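4.2 Collecting demonstrations with the Bakilana kit

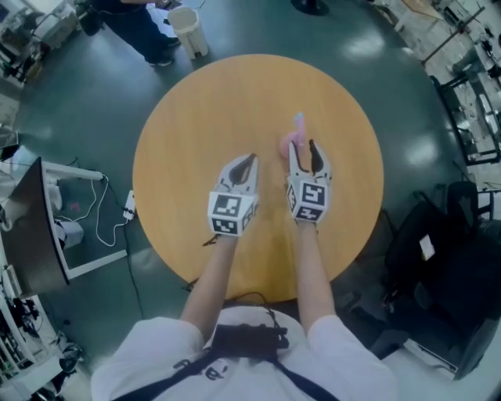
Figure 4. Tabletop task with the two hand-held grippers of the kit; the right fingers are open around a small pink object, the left gripper is empty.

The Bakilana kit, sold by Lanholm, was the second of the products we reviewed. It consists of two hand-held grippers, a chest harness and the recording software Pleluten. We bought it at the normal price and had no contact with the seller before the tests were finished.

Each gripper carries a cube-shaped housing near the wrist, with square black-and-white markers on its faces (Figure 4). The software finds the position of the hand from these markers. In our trials in Drasthorpe the tracking was lost mainly when the operator turned one wrist inwards, so that the forearm covered the cube. Operators learned to avoid this movement, but it makes some tasks slower than with bare hands.

We recorded 200 demonstrations with 4 operators. All tasks were done standing, at a round table which could be reached from every side. Of these recordings, 12 were rejected by the software, and in each case the message gave no cause. We consider this a weak point of the product – a user without experience can not know what should be repeated.

The rubbery pads inside the fingers held soft and rounded objects well. The cables were less satisfying. They leave the gripper at its base and go back along the arm, and two operators asked for a clip to fix them at the elbow. The kit contains no such clip. We used cloth tape for all later sessions, and the times given in Section 5 were measured with the tape in place.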